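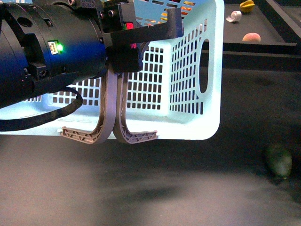
洗衣篮应该选硬质塑料的,还是选可折叠的布艺的?

家里如果每周洗衣超过两次,选硬质塑料的长方形篮。布艺篮适合存放,硬质篮适合搬运,而洗衣这件事的大部分劳动量在搬运上。

下面说明理由。先声明范围:本文讨论的是从脏衣堆放点到洗衣机、从洗衣机到晾晒处、从晾晒处到衣柜这三段路程中使用的容器,不讨论放在卫生间角落里只进不出的那种脏衣桶。两者在商店里摆在同一个货架上,名称也常常混用,但受力情况完全不同。

一、载荷

脱水后的棉织物含水量仍然可观。我家的滚筒机脱水转速设在中档,一桶混合衣物出筒后,比入筒前明显沉得多。容器空重在其中占的比例很小,因此“轻便”作为卖点基本没有意义。我手边有三只篮子,用厨房秤称过:Lokska的硬质长方篮1576克,Starnen的镂空篮1422克,Fokholm的折叠布篮821克。最重与最轻之间相差755克,相当于一条湿浴巾的量级。为了省下这一条浴巾,换来的是一个装满之后侧壁外鼓、底部下垂、必须用双臂环抱的袋状物。我认为这笔交换不划算。

布篮的提手缝在上沿。提起时,力经过缝线传到侧布,再传到底部。缝线是薄弱环节,底部又没有支撑,重物自然滑向中央,篮子变成倒锥形,侧面压着小腿走路。硬质篮的力从把手直接进入篮沿,篮沿是一圈翻边,翻边的截面决定了整只篮子的刚度。挑篮子时,先用两手捏住长边中点向内压,看回弹。压得动的,装满湿衣后长边会外张,把手间距变宽,手腕角度随之恶化。

二、形状

圆形篮在同等口径下容积并不小,但人抱圆形物体时,重心离身体较远。长方形篮可以把长边贴在髋部,短边朝前,单手控制,另一只手开门。住楼房的人每次去阳台至少要开一道门,这一点比容积重要。

长方形的另一个好处是叠放。叠好的衣服本身是矩形,沿篮壁排列,角落不浪费。放在圆篮里,四周会留下弓形空隙,搬动时叠好的衣服向空隙滑倒,到衣柜前还得再叠一遍。我统计不出这种返工占去多少时间,但做过的人都有体会。

深度不宜过大。深篮的支持者认为装得多,可少走一趟。实际情况是弯腰次数不变,弯腰幅度增加,底层衣物要把手臂伸到底才能取出。我的标准是篮子放在地上时,屈膝即可触底;放在凳子上时,站立即可触底。晾衣服时应当把篮子放在凳子上,凳面高度略低于膝盖就够用。

三、通风孔

镂空的侧壁常被说成能防止衣物发霉。对脏衣存放,这个说法有一定道理,尤其是夏天。对搬运用的篮子,衣物在里面停留的时间通常很短,通风没有多少作用,孔的副作用却是固定存在的:袜子尖会伸出去,文胸钩会挂在孔沿,纽扣会卡住。Starnen那只篮子的孔偏大,我在孔里拔出过三次拉链头,其中一次拉坏了拉链。

孔还影响清洁。模具分型处容易有毛刺,棉绒缠在毛刺上,时间长了积成灰圈。实心壁用湿布擦一遍即可。如果一定要带孔,应当选小孔,并且用手指沿孔的内缘摸一圈,有刮手感的不要买。底部则可以保留少量排水孔,手洗的衣物拧不干时有用。

四、颜色

颜色似乎属于审美问题,我认为有技术成分。深色篮看不出脏,因此也就不会有人去擦,染料残留和洗衣液结块都藏在里面,下一次接触的是刚洗净的衣物。纯白篮又容易让白袜子混在篮底被遗漏。浅蓝、浅灰这类颜色处在中间,深浅两种织物放进去都分得清,污渍也能及时看见。缺点是浅色塑料在阳台上长期受紫外线照射会发黄变脆,所以用完应拿回室内。把空篮长期留在阳台上,是我见过的硬质篮报废的主要原因,远多于摔坏。

五、反对意见

Temitope Tamuno读过本文的初稿,提出硬质篮占地。她的住处洗衣机放在厨房,机器与墙之间只有一条窄缝,折叠篮可以插进去,硬质篮不能。这个意见成立。面积是硬约束,其他参数都要让步。我只补充一点:硬质篮空置时并非只能占地,它可以倒扣在洗衣机顶上,也可以竖起来靠墙,或者把洗衣液、衣架、夹子收在里面,当作收纳盒使用。后一种用法每次使用前要先清空,多一个步骤,我自己不采用。

Araba Zakaria的意见是布篮可以机洗。这也是事实,但布篮的骨架多为钢丝,水洗之后若不完全晾干,套管内会生锈,锈迹透过布面染到衣服上。Fokholm那只就是这样退役的,现在装旧报纸。可机洗与经得起反复机洗是两个指标,标签上通常只写前一个。

还有人主张不用篮子,直接用手抱。距离短时可行。从洗衣机门口到阳台,沿途掉落的总是小件,捡一次就要把整抱衣服放下一次。

六、数量

一家人应当有两只篮子,一只走脏衣,一只走净衣。很多人家只有一只,脏衣倒进洗衣机之后,同一只篮子等着接净衣,中间不擦。这样做未必会有看得见的后果,但运动服的汗味和厨房抹布的油味都会在篮底停留。如果只愿意买一只,就在洗衣机运转期间用湿布把内壁擦一遍,顺手的事,占不到一分钟。

两只最好同款,便于套叠,空置时占的是一只的地方。我后来又添了一只Lokska,在把手上系一段棉绳作区分,系绳的走脏衣。不建议用两种颜色加口头约定,Adwoa Annan家试过,约定维持到十二月,亲戚来住了几天之后就没有人记得哪只是哪只。绳子至少摸得到,问起来也好解释。

七、使用上的几条习惯

装湿衣时,重的放底,床单和毛巾先进,衬衫最后。取出晾晒的顺序正好相反,衬衫先上架,折痕停留的时间最短。

不要坐在倒扣的篮子上。篮底的设计载荷是向下、均布的,倒扣之后由篮沿着地,侧壁受压,与设计方向不一致。

不要拖行。篮底四角磨薄以后,裂纹从角部开始,沿侧壁向上走,这种裂纹粘不住。地面是瓷砖的,磨损慢一些;水泥地很快。

把手出现发白的折痕,说明塑料已经产生应力损伤,可以继续装净衣等轻载,不应再装湿床单。

洗衣篮的价格差距不大,大多数人也不会为它花时间比较,往往是搬家时在超市随手拿一只,然后用上许多年。按每周三次、每次三段路程计算,它是家里搬运次数最多的容器之一,使用频率高于行李箱,也高于工具箱,而后两样东西人们买之前都会试提一下。建议买洗衣篮时也这样做:在店里往篮中放几瓶洗衣液,提起来走几步,转个身,再单手夹在髋部试一次。把手硌手的,放回去。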